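Ask Kinga Rácz what she did at work today and she'll tell you she picked things up and put them down again. She isn't being modest. By the time I arrived at Stunano on a Friday morning she had already done it enough times to need a second coffee, and she was cheerfully explaining to me why the way I reach for a mug is "a bit abrupt".

I'd come expecting robots. What I got was people, quite a lot of them, going through small household jobs with grippers in their hands — the same sort of jaws you'd bolt to the end of a robot arm, only here the arm is yours. You squeeze, you lift, you set down, and the whole thing is recorded from the gripper's point of view. Do that often enough, in enough different ways, and a learning system can begin to work out how the job goes. They call each go an episode, which makes folding a tea towel sound far more gripping than it is (sorry).

The total for September stood at 2609 episodes when I visited, and Eoin Buckley, who looks after the numbers, was not satisfied. "Only 1529 of those are any use to me," he said. The rest had been thrown out: too fast, too shaky, a hand in the wrong place, someone stopping halfway to answer a question. I'm fairly sure I added to that pile before lunch.
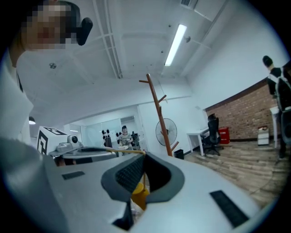

A recording session at Stunano, from the gripper's side. The patterned cube on the second gripper is a marker.

Those black-and-white patterns are easy for a camera to find, so they're a handy way of telling a computer where a tool is and which way it's tilted. Talha Ansari showed me how to hold mine and then, very politely, how to hold it again. It's an odd feeling! You stop having fingers. A job you've done since you were four suddenly needs planning, and you find yourself creeping up on a cup as though it might bolt.

My first task was moving cups from one side of a table to the other. I got 17 attempts in before Talha let me sit down, and he kept three. Three! I was absurdly proud of them. The trick, he says, is to be a little bit boring but never the same twice, so you come in from the left, then from higher up, then you start with the cup on its side. If everybody does it perfectly from the same spot, the system learns that one spot and falls to bits when somebody nudges the table.

Mistakes are a sore subject. Kinga would keep more of them, as long as the person recovers, and Eoin would rather have them filed separately. They have been having this argument since the spring and they had it again over sandwiches while I ate most of the crisps.

In the afternoon I was moved on to tea towels, where I was worse. Kinga watched two of my folds, said "hmm", and went to find me a bigger towel.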